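What I Learned Writing a Budget for Two Arms and a Table

September 24, 2020

Gemma Longo asked me last week how we settled on our number, and I gave her such a rambling answer over coffee that I promised to write it down properly. So, Gemma, pour yourself another cup, and anyone else who is staring at a blank spreadsheet is welcome too.

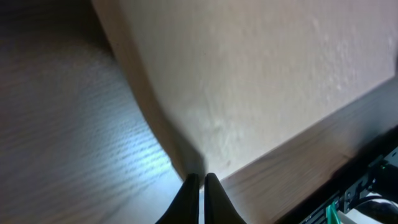 4 min read

I started the way I suspect most people do, with the arms. I had one tab for arms, and it was a beautiful tab, with colors. Everything else went into a single line called "misc," for which I had set aside 100 dollars. Settimio Mancuso looked at it over my shoulder and laughed for a good long while, then very kindly sat down and helped me take that line apart.

What came out of it? Cables, for a start, and longer ones than you think. Clamps. A rail to mount things on. Spare gripper fingers – please buy spare fingers, and put them in the first order so you only pay shipping once. The wrist cameras were on my list already, but the brackets to hold them were not, and neither was a power strip with enough room between the outlets for those fat adapters.
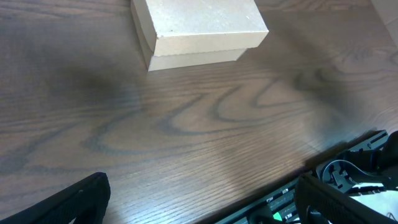
By the time we had finished, the misc line had become its own tab and stood at 2248 dollars. I went for a walk after that. When I came back I got quotes from Skedero and from Clerari for the same list, and I'd urge you to do the same even if you already have a favorite. Skedero was cheaper on hardware, Clerari was friendlier about returns, and I ended up splitting the order, which Beca Mostyn warned me would double my paperwork (it did, Beca, you may gloat).

The things you practice on hardly cost anything, I'm happy to say. Cardboard boxes, markers, nuts and washers, bits of plastic. I gave them 15 dollars in the budget and felt extravagant.

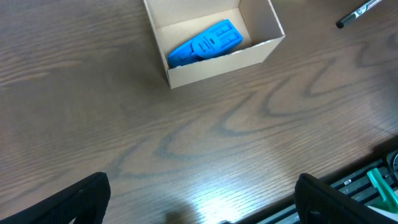
A blue plastic piece in its cardboard box, with a marker off to the right.

Where I would spend more next time is on hours. I had written in 2 days for setup and I don't want to tell you how that went! Gerardo Cattaneo, who did the same job over in Trostlow, says he now plans the time first and fits the shopping around it, and I think he's right, though I still love my colored tab. 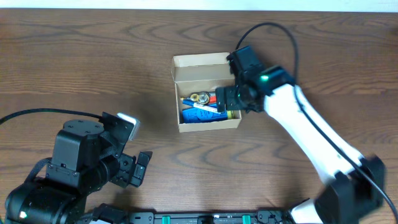 Word count: 431

The last piece is deciding what waits. We've put off the better lighting and a second table until October, when Graziella Costa and I sit down to go over what we've spent. I also have my eye on a tool cabinet from Morelli, very handsome, far too big for the room, and I've measured the doorway over and over hoping it would get wider. If you have a budget sheet of your own you're willing to share, please send it along. I'd especially love to see what you put under misc.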